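Ballix course finder, reviewed by Vira Onyshchenko

I used Ballix from October until my applications went in. It is a paid website that gathers university rankings and entry requirements, and lets you build your own table from them. A year's access costs 16 pounds.

You start by choosing a subject, then say how much weight to give teaching, research and graduate jobs. My first search was for mechanical engineering and it returned 109 courses. Filtering by distance and entry grades worked well, and the list reloaded quickly each time.

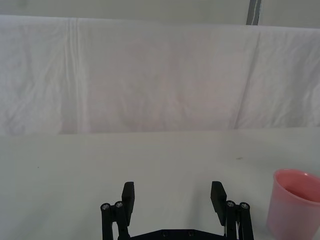
The weighting sliders are the best part. Moving one from research to teaching changed my top ten a good deal, and the site shows which figures caused the change. The fees page is weaker. Two courses on my shortlist had last year's fees, and one link went to a closed department page.

I also tried Clalto, which is free but only gives overall positions -- no subject tables at all.
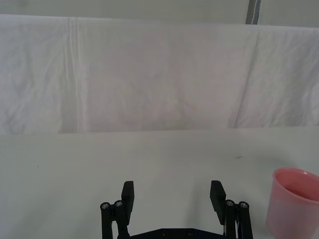
Subject pages on Ballix have a short section on teaching space and equipment, written by the universities themselves. It is thin. What I wanted was the practical detail, such as whether undergraduates get bench time with lab equipment, or only see it in lectures. I had to email departments for that.

Worth the money if you are comparing one subject across many places. Cancel before the year is up -- it renews by itself.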